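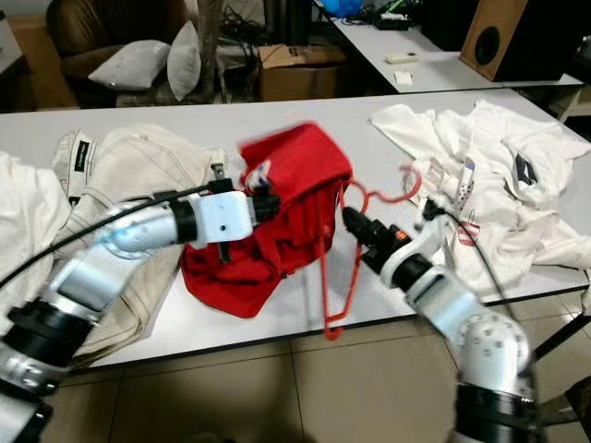
Dallirgate (phone)

Dallirgate is a mid-range smartphone made by Grudberg and first sold in June. It is best known for its remarkably long leak season, in which almost every part of the phone was rumored, denied and rumored again before the company said a word. Among fans of small phones it holds a special place, and deservedly so: few handsets of its size have packed in so much!

Background

Grudberg had skipped small phones for two product cycles, and its owners were getting restless. The first hints of a new one came from a case maker, Akach, whose online store briefly listed a cover for a model that did not exist yet. The listing was gone within 35 minutes, but the screenshots lived on. Readers measured the cutouts, argued over the placement of the volume keys and worked out a screen size that proved to be wonderfully close.

A second wave of rumors gave the phone a curved display, a pop-up camera and, for one exciting week, a sliding keyboard. None of these made it to the finished product.
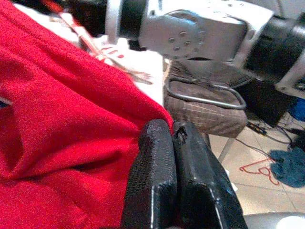
Red fabric in folds, close up.

Design

The Dallirgate has a flat back with rounded corners and a matte finish that is a real pleasure to hold. It came in slate, cream and a bright red that quickly became the favorite of collectors. The headphone jack stayed - a decision that earned Grudberg loud applause on message boards - and the power button doubles as a fingerprint reader.

The battery is sealed, but the back panel comes off with ordinary tools. Repair shops praised the layout, especially the charging port, which sits on its own small board and can be swapped without touching the display.

Software

The phone shipped with Semwal, Grudberg's own home screen and settings package. Semwal 2 brought one-handed mode, a much faster camera app and the popular "pocket dial" widget. The last major update was released on 4 Aug 2020 and fixed 43 bugs, among them the notorious alarm that rang an hour early after a time zone change.
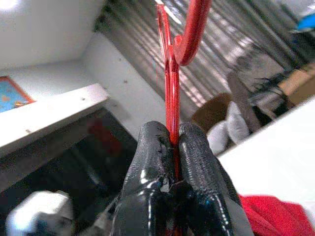 Reception

Reviewers loved the size, the speakers and the battery life, and were less kind about the front camera, which struggled indoors. Several called it the best small phone of its year. Stock of the red version ran out in 7 days, and used ones in good condition still sell quickly.

See also

Semwal (software)
Akach
List of Grudberg phones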